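Work and Technology, Unit 5 handout
Automation on the lab bench: who does what afterward

Read this before the seminar and bring your notes on the Waltska case.

The vendor's pitch for lab automation has barely changed in years. The dull work goes to the machine, the people move up to interesting work, everyone goes home with healthier thumbs. Toltico said as much in the staff letter it sent out before automating sample prep at its Cundville site. I ask you to treat that letter as a sales document and check each claim against what people there do all day.

Start with the thumbs, the strongest part of the case. Repetitive pipetting hurts hands, and anyone who has done a long run of it will tell you so. But the Cundville technicians still pipette. The arm takes the routine batches, 481 samples on a full shift, and whatever it rejects comes back to a person. Rejects are the awkward ones: thick, short on volume, badly labeled. So the hand work that remains is slower and fussier than the old average.
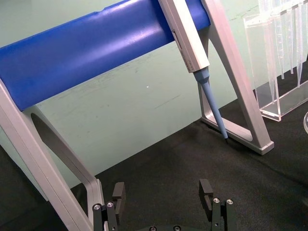

Next, the success rate. Toltico's letter promised 97 percent of transfers without human help. Ask what counts as help. If a technician straightens a tip holder before the run starts, is that help? At Cundville it is not logged. Setting up takes 40 minutes each morning and appears in the records as "general duties" - a phrase you will meet again in the Quintero reading.

Then there is skill. A technician who pipettes daily notices when a liquid draws up wrong. One who mostly tends a machine gets less practice, and is still expected to step in when it stops. Older studies of process control rooms found the same trouble, and I see no reason a lab should escape it.

Pay grades at Cundville stayed where they were. The site went from four technicians per shift to 2, through retirements, and the letter calls this "no job losses." Decide whether you agree.

For discussion:
Who wrote the list of tasks to be automated, and who was left out?
Which tasks exist now that did not exist before?
What would you have to measure to show that the work got better?

Written answers to the last question, one page, are due at the start of the seminar.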